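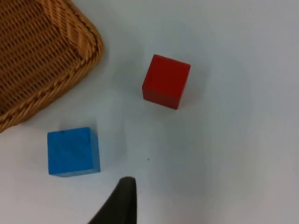
A wicker basket and two wooden cubes on a white tabletop.

How to Clean and Store Woven Baskets
Cendstead Household Guides
May 6, 2022

Woven baskets collect dust in places that a cloth cannot reach. Regular care keeps the strands flexible and prevents stains from setting. The method set out in this guide is suitable for unpainted wicker, rattan and willow. Painted or lacquered pieces should first be tested on the underside.

Materials
Soft brush, such as a clean paintbrush
Vacuum with a brush attachment
Mild dish soap
Two cotton cloths
466 milliliters of lukewarm water

Step 1. Remove loose dust
Empty the basket and take out any fabric liner. Turn the basket over and tap the base gently. Vacuum the inside and outside on the lowest setting, following the direction of the weave. Use the brush along the rim and at the corners.

Step 2. Wipe the surface
Add two drops of soap to the water. Dip one cloth, wring it until it no longer drips, and wipe a small section at a time. Do not soak the basket. Standing water may loosen the joints and lift the finish.
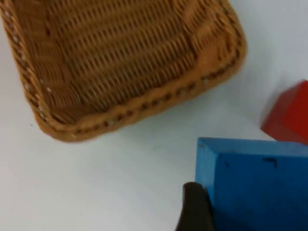

Page 30

Step 3. Rinse and dry
Wipe the basket again with the second cloth, dampened with plain water. Place it on its side in a shaded room with an open window and leave it overnight. Direct sun and hair dryers should be avoided — both can cause the strands to split.

Step 4. Treat loose ends
Tuck short ends back under the nearest strand while the basket is still slightly damp. Ends that will not stay in place may be trimmed with sharp scissors. A broken rim should be referred to a repair service.

Mold and odors
Mix equal parts white vinegar and water and apply the mixture sparingly with a brush. Wipe with a damp cloth after 30 minutes, then dry as in Step 3. Wear gloves and work near an open window.

Storage
Store baskets off the floor, away from heaters and damp walls. Heavy items should not be placed on top of them. Baskets put away for the winter should be inspected in April and dusted before use.

Related guides: Washing Fabric Liners; Caring for Cane Seats.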